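Akero hand and Faltholm gripper: which one for your humanoid?

Last updated: June
Reading time: 2 min

We sell two end effectors for full-size humanoid robots, and customers often ask us which one to take first. For this page we tried handling a light household item, a plastic basket with a thin handle, at a low bedside cabinet.

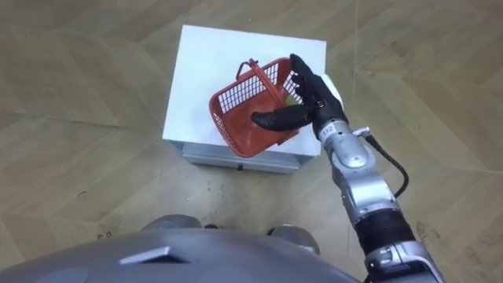
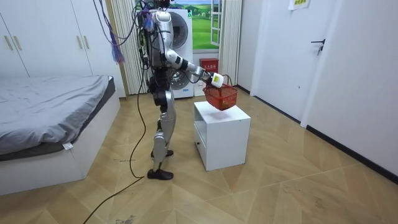 Red basket at the white cabinet: five-finger type hand on the rim (first picture), boxy gripper on the handle (second picture).

Akero hand
The Akero closes its fingers over an edge and puts the thumb against the other side. It is a good choice when the object has no handle, or when the handle is in a bad place. It needs more setup: every finger has its own force limit, and you should set them all before the first grasp. Maximum load is 500 g per finger.

Faltholm gripper
The Faltholm opens and closes, and it has one force value. For handles, bars and boxes it is the easier tool -- most customers have it working in 15 minutes. It is less suitable for soft or very flat things. Weight is 809 g with the mounting plate.

Controller
Both work with the Bach controller, firmware 4 or newer. Please do not change the tool while the arm has power. After the change, run the zero position again, also if you mount the same tool back.

Service
Check the finger pads after every 1,000 cycles. Spare pads and cables are sent from our store in Vikivness. For questions about adapters for other wrists, write to Oddur Arnardóttir and include the bolt pattern of your arm -- a drawing is best.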